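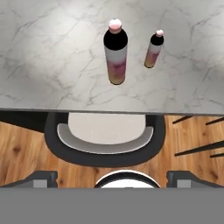
見積書を取り寄せても、どこが高くてどこが安いのか全然わからない、とChaimae Metwallyさんがコメント欄に書いてくれました。本体の値段は載っているのに、それを買えば瓶がひとつ持ち上がるのかどうかがどこにも書いていない、とも。

いやもう、わかります。私も最初の見積もりを開いたときは同じ顔をしていたと思います(そしてそのまま一晩寝かせました)。前回の記事でちらっと「台所作業用のアームを買うまでの予算の立て方はまた今度」と書いたきりだったので、今日はその話をまとめて書きます。小さな研究グループや、社内でひとりで試作を任された人が、片腕のロボットを一台入れるくらいの規模を想定しています。工場のラインを組む人には物足りないはずなので、そのつもりで読んでください。

1. 見積もりを取る前に、やらせたい作業を一行で書く

いきなりカタログを開くのはおすすめしません。楽しいんですけどね。私はPallelicoのカタログを開いたまま半日つぶしたことがあります。

先に紙に一行書きます。私の場合は「カウンターの上に立っている瓶をつかんで、別の場所に立てて置く」でした。これだけです。「台所仕事を手伝う」と書いてしまうと、予算がいくらあっても足りません。お皿を洗うのも鍋をかき混ぜるのも入ってしまって、業者さんのほうも安全側に大きいものを勧めてきます。向こうは悪くないんです、そう書いてあるんだから。

一行書けたら、その下に物の情報を足していきます。いちばん重い物の重さ(中身が入った状態で)、いちばん太いところの幅、いちばん細いところの幅、背の高さ、表面がつるつるかどうか。瓶なら胴を持つのか首を持つのかも決めておくと、あとでハンドを選ぶのがすごく楽になります。同じデザインで大小がある商品だと、大きいほうは開き幅が足りなくて、小さいほうは逆に指が余ってとなりの物にぶつかる、なんてことがあるので、必ず両方測ってください。

私はここをさぼって、家にあった計量カップを基準に書いてしまい、ハンドの見積もりを取り直しました。先方の担当さん、二回目もとても丁寧でした。ありがとうございます。

2. 本体の値段は予算の一部だと思っておく

うちの総予算は220万円でした。そのうちPallelicoのアーム本体が161万円。残りが59万円です。

59万円も残るじゃないかと思いますよね。私も思いました。ここからハンド、取り付け用の板、カメラ、ケーブル、台、非常停止の箱、送料、設置の日の人の手配まで全部出すんです。書き出してみたら、最初の案ではきれいに足が出ていました。

なので、表を作るときは本体を一行目に書かないようにしています。一行目に書くと、どうしても「残りでなんとかする」という頭になってしまうので。私の表はこういう順番です。

台と固定
ハンドと取り付け板
カメラと照明
安全まわり
配線と電源
計算用のパソコン
ソフトのライセンス
送料と設置
予備の部品
本体

本体がいちばん下。上から埋めていって、残った額で買える本体を探します。やってみると、欲しかった機種よりひとつ下の型でも作業の一行はちゃんと満たしていたりして、ちょっと悔しいけれど助かります。

それから、見積書の「一式」という言葉には全部丸をつけて、中身を聞いてください。うちのときは「設置一式」に固定用のボルトが入っていませんでした。ボルトですよ! 金額としてはたいしたことがないのに、当日になかったら作業が止まります。

3. 届く距離はカタログの数字のまま使わない

カタログに最大リーチ99センチと書いてあったとします(うちが検討した機種がそうでした)。じゃあ99センチ先の瓶がつかめるかというと、まあ無理です。腕を伸ばしきった姿勢では手首の向きがほとんど選べないし、上から下ろすのか横から差し込むのかでも届く範囲が変わります。ハンドの長さがどこまで数字に入っているのかも、メーカーによって書き方がばらばらです。

私は必ず次のことを確認しています。

・数字の起点はどこか(台座の中心か、一番目か二番目の関節か)
・終点はどこか(手首のフランジか、工具の先か)
・その距離で、欲しい手首の向きがとれるか
・戻ってくる途中で肘がどこを通るか

最後の肘がくせものです。手先ばかり見ていると、肘が棚や壁に当たることにずっと気がつきません。段ボールで腕の形を切って、カウンターの上で動かしてみるのもけっこう役に立ちます。見た目は工作の宿題ですけど、私は今でもやります。

4. 置き場所を決めるときはシミュレーションで先に失敗しておく
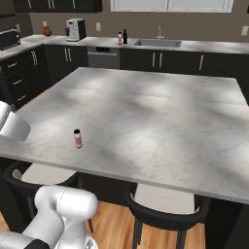

台座をどこに置くかで、台の値段も配線の長さも変わってきます。だから私は台の見積もりを頼む前に、Vuturaで台所の部屋を組んで、腕の位置をあちこちずらしながら試すことにしています。見るのは瓶だけではありません。アイランドの手前側には張り出しの下に黒いスツールが二脚入っていて、台座を手前に寄せる案だと、この椅子をどけるのか、椅子と椅子の間に台を入れるのか、それとも端に逃がすのかを決めないと台の幅が書けないんです。瓶が手前の縁寄りに立っているうちは手前から近くて楽そうに見えるんですが、奥のシンクや食洗機の側まで使いたいと言い出す人が必ずいるので(うちでは私でした)、その分は別の案として線を引いて、金額も別に出しておきます。

シミュレーションのライセンス代をけちりたくなる気持ちはとてもわかります。画面の中で動いても本物が動くわけじゃないし、という声もありました。でも台をひとつ作り直すと、材料も手間も送料ももう一回かかります。私は台を一回作り直した人間なので、ここは強く言わせてください。先に画面の中でぶつけておくほうが安いです。

組むときのコツをいくつか。

家具は実物を測って入れること。カウンターの高さと、天板の張り出しの奥行きはとくに大事です。張り出しがあると、台座を床に立てた場合、カウンターの本体にくっつけるつもりでも天板の縁で止まってしまいます。そのぶん腕の届く先が丸ごと手前にずれます。

椅子も入れること。片付けた状態と、人が使いかけで引いた状態の両方があると安心です。

照明は凝りすぎなくていいけれど、窓の位置だけは合わせておくこと。大理石っぽい明るい天板に外の光が入ると、カメラによっては白いところがつぶれます。カメラの見積もりを取る前に、窓の向きと時間帯をメモして一緒に渡しておくと、むこうから「それならこちらの機種で」と言ってもらえることがあります。

5. ハンドは本体と別の店でもいいけれど、つなぎ目を確認する

うちはアームがPallelicoで、ハンドはZostemanceのものにしました。二本指の平行に開くタイプです。瓶を立てたまま運ぶだけなら、指が何本もある賢そうなハンドは要りませんでした。見ているぶんには最高に格好いいんですけど。

別々に買うなら、先に聞いておくことがあります。フランジの穴の位置は合うか。合わないなら変換板はどちらが出すのか。電源と通信の線は腕の中を通せるのか、外に這わせるのか。外に這わせる場合、手首を回したときに線が引っ張られないか。制御ソフトのほうで、そのハンドを最初から知っているかどうか。

最後のところは値段に出てこないのに、いちばん時間を食いました。カタログには「対応」とあるのに、対応しているのは一世代前の制御箱だったんです。二週間、つながらない画面とにらめっこしていました。「うちの制御箱の型番で、つないだ実績はありますか」と型番を書いて聞けば一往復で済む話でした。皆さんはぜひ書いてください。

指先の交換部品も、最初の注文に一組足しておくのをおすすめします。ガラスや樹脂の瓶を何度もつかむと、指のゴムがだんだんつるつるになってきます。あとから指先だけ頼むと、部品より送料のほうが高い、という悲しいことになりがちです。

それと、手首のまわりにカメラを付けたい人は、その重さも持てる重さから引いておくこと。アームの可搬重量は、ハンドも板もカメラもケーブルも全部ひっくるめた数字です。瓶に使えるのはその残り。計算してみて余裕が少ないようなら、本体を大きくする前に、ハンドを軽いものにできないか見直してみてください。本体を一段上げるより、だいたいそちらのほうが安く済みます。

6. お金が出ていく順番も書いておく

合計が予算に収まっていても、払う時期がばらばらだと困ることがあります。うちは本体の納期が長くて、年度の切れ目をまたぎそうになりました。経理に「5月に届きます」と言ったら、それはもう次の予算ですね、と静かに返されまして。

表にもう一列作って、注文日、納品予定、支払予定を書きます。細かい物ほど先に届いてしまうので、保証の開始日も書いておくといいです。ハンドだけ先に届いて箱のまま保証が減っていくの、地味につらいですよ。納品を本体に合わせてもらえないか、注文の前に頼んでみてください。うちは頼んだら普通に合わせてもらえました。

毎年かかるお金は別の表にします。ライセンスの更新、点検、消耗品。私は5年分を横に並べて、どこかの年だけ飛び出していないかを見ます。買った年は皆さん気前がいいのに、二年目の点検費になると急に「これ何ですか」と聞かれるので、最初の申請のときに表ごと添えておくと話が早いです。

7. 注文前の最後の見直し

私が注文ボタンの前で読み返しているメモをそのまま貼っておきます。

・作業の一行はまだ変わっていないか
・いちばん大きい物と小さい物、どちらもつかめる開き幅か
・可搬重量から全部引いたか
・台座の位置で肘がどこにも当たらないか
・「一式」の中身は全部聞いたか
・搬入経路の扉の幅(箱の大きさで測る)
・非常停止のボタンに、立ったまま手が届くか
・電源の口は足りているか、ほかの家電と同じ回路になっていないか
・設置の日に人が二人いるか

電源はほんとに見てください。台所という場所は、コーヒーメーカーだのオーブントースターだの、電気を食う物がすでに並んでいることが多いです。実機を据えてから「お湯を沸かすと落ちる」では泣くに泣けません。うちは電源工事の見積もりを追加で取ることになって、予備の部品の行から回しました。

Chaimaeさんの「瓶がひとつ持ち上がるのかどうか書いていない」についてですが、見積もりの依頼文に作業の一行と物の寸法を入れて、「この作業が可能かどうかを備考に書いてください」とお願いしてしまうのがいいと思います。書いてくれる会社と、条件付きで書いてくれる会社と、そこだけ返事のない会社に分かれます。条件付きのところがいちばん参考になりました。どういうときに持てないかが書いてあるので。

台の図面の描き方も質問をもらっていますが、長くなってきたので次の記事に回します。うちの表のひな形が欲しい方はコメントに書いておいてください。金額の欄を消してから載せます。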